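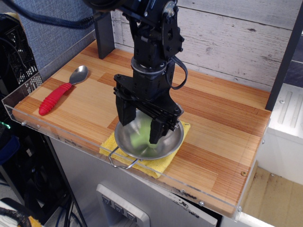 The arm at its table, with one finger of the gripper inside the steel bowl.

Review: The Hindatix tabletop arm, seen at the Trindmont open day

By Binta Akande
Sep 6, 2020

Trindmont opened its workshop to visitors for an afternoon, and I went mainly to see the Hindatix. It is a small robot arm sold to schools, training centers and people with a spare room and a lot of patience. I teach a beginner course in automation and have a budget for one new arm this year. I have used two other arms in the same class, so I had something to compare it with.

I did not buy or borrow the unit, and I have not had one on my own bench. What follows comes from one long visit, a printed parts sheet, and the answers I got from Ebuka Effiong, who runs the demonstrations.

The setup

The arm hangs over the work from above. I like this layout. The table stays clear on all sides and you can reach in to move things when the arm is parked. The tabletop is striped wood, pale and reddish bands, with a clear acrylic lip that is held on with small screws. The lip is low. It will stop a spoon from sliding off but it would not stop a ball. It has picked up scuffs, as you would expect on a table that gets used.

The work at hand was kitchen objects: a shallow steel bowl with something pale green in it, and a spoon with a red ribbed rubber handle. The bowl sat on a folded yellow sponge cloth. I have done the same thing at home with a mixing bowl and a dish towel, and I will be copying it for class. A light steel bowl on a smooth table is a hard thing for any gripper to work with.

The gripper

The gripper is a parallel type with two fingers, and the fingers do not match. One is a wide, boxy block and the other is a narrower plate. The narrow one can get down inside a shallow bowl while the wide one stays on the other side of the rim. With two wide fingers you would be bumping the bowl all day.

The drawback is that you have to think about which way the gripper is turned before every move. In my class this would cost time in the first couple of weeks. Students tend to treat both fingers as the same until they hit something. Effiong told me that you can order a matched pair, and that a finger swap takes him a couple of minutes with a hex key. I asked to try it and he let me. It took me longer, mostly because one of the screws is hard to reach with the flat bracket in the way.

Movement

I watched three runs from start to finish. The arm moves slowly near the table and faster higher up, and you can set the point where it changes speed. I would leave it where Trindmont has it. At the slow speed I could follow each joint and see what it was about to do, and that is what I want with people standing nearby.

It is quieter than the arm I use now. There is a whine from the wrist when it turns under load. I could hold a conversation over it without raising my voice.

On one run it stopped short and needed to be sent back to its start position. This took one command and the next run went through. I asked if it happens often and was told it happens "when somebody has moved the table." I can't say if that is the whole story.

Cables

This is my main complaint. A thick black bundle comes off the arm at the top, and a thinner cable loops out from the wrist and curls back down toward the gripper. The thin one is what bothers me. It sticks out to the side, and an open loop near a moving wrist is going to catch on something sooner or later, a tall bottle or a student's sleeve. I would want clips on it from the first day. For a product at this price, they should come in the box. The parts sheet lists them as an extra.

The thick bundle is less of a problem. It runs off to the side well above the work.

Software

I only had a short turn at the controls. You move the arm to a position, save it, give it a name, and build a list. The names can be as long as you like, and I wish my current software could say the same. Editing the middle of a list is clumsy. You can't drag a step to a new place. You delete it and put it in again. There is an undo button, but it goes back one step only.

The manual is a PDF of 118 pages. I read it at home that evening. The chapter on joint limits is good and has clear drawings. The chapter on network setup reads as if it was written for an older version, and two of the menu names did not match what I had seen on the screen.

Price and support

The arm comes with a 60-day return period, which is short for a school. We often order in one term and unpack in the next. Schools can ask for longer in writing. The spare finger set is $124, and I would budget for one, since fingers are the part that students break.

Support goes through Risusar, the distributor. I wrote to them in February with a question about mounting height and had a useful reply the next morning. A second question, on spare wrist modules, took much longer and the answer sent me to a page that no longer existed.

Compared with the Thiele

The Thiele is the other arm on my list. It stands on the table, costs less, and has its cables tucked inside the body. It is easier to move between rooms. Its gripper opens wider, but both fingers are thick and it does poorly with bowls, lids and anything with a thin edge. If your course is mostly blocks and boxes, get the Thiele and save the money.

For kitchen items and other awkward shapes I would take the Hindatix. It needs a proper frame to hang from, so plan the space first. Mine would have to go against the back wall, and I still need to measure whether the door will open past it.

The open day itself

Trindmont keeps the groups small and lets you stay as long as you want. Parking is behind the building. There was coffee but nothing to eat. Ask for the parts sheet at the desk on your way in, because they had run out by the time I left.

Rating: 4 out of 5. I took off a point for the wrist cable and the step editor.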